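Tracing false grip signals in a bin picking cell
Clenstead Automation Notes, updated 6th February

A false grip is when the controller reports a part in the fingers and there is no part in the fingers. The arm lifts, travels, opens over the drop point and logs a success. Our log at Bodville claimed 3,066 good picks before anyone compared it with what had come out of the other end. The difference was over 300.

The usual advice is to recalibrate the camera. I would leave that until last. It takes most of an afternoon, it changes several things at once, and if the fault goes away you won't know why.

What you need
A printout of the pick log, a feeler gauge, a torch, cable ties and a second person who can reach the stop button. Lock the cell out before you put a hand near the gripper. An arm that believes it is holding something may decide to go and put it down.

Step 1. Sort the log by finger width
Ignore the success column. Look at the width recorded at the moment of closing. If you see the same figure again and again for objects of different sizes, the fingers are closing on each other or on a stop. We had 15 in a row, identical to the last digit, all marked as held.

Step 2. Check the threshold
The Stergiou driver ships with a "held" threshold that looks sensible on the bench with a wooden block. Thin packets and small toys are another matter. Close the gripper on nothing, write down the width, then close it on your thinnest object. If the two readings overlap, no threshold will save you and you need a second signal.

Step 3. Follow the cables by hand
Jog the arm slowly to its lowest pose, stop it, lock out, and feel along every wire from the wrist upwards. Ours behaved perfectly at home position and dropped the sensor signal only when the wrist was well down. Software can't see this, whatever the Uvel diagnostics page says.
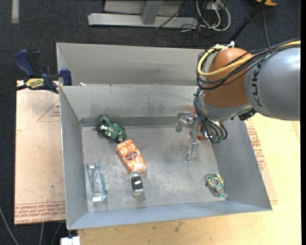
Step 4. Repeat at the walls
Test the middle of the bin, then each side and each corner. A finger that touches sheet metal can produce enough force to look like a grip. Run it at reduced speed and watch the fingers, with the screen turned away if you have to.

Step 5. Change one thing and run it again
We re-tied the wrist cable first and ran 1,362 cycles before touching the threshold. The false grips fell but did not stop, so there were two faults. The second is still open. I suspect wall contact, and I have been wrong about this cell before.

Keep the old log file. The next update will want blaming too.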